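**Slide 4 – the hand (2 min, don't rush!)**

So this is where our club spent most of November. Four slender fingers, short white segments, and a teacher who let us stay late. I'll say how many grasp attempts we logged – 892 – and then pause, because people like that number.

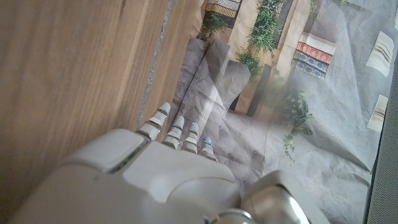
Waraporn Srithong told us at practice that we were closing the fingers way too fast, and that slowing down would fix more than new code would. She was right, annoyingly. We went from 80 to 90 percent on the Wosbridge task in one week.

Next slide: the Molano qualifier.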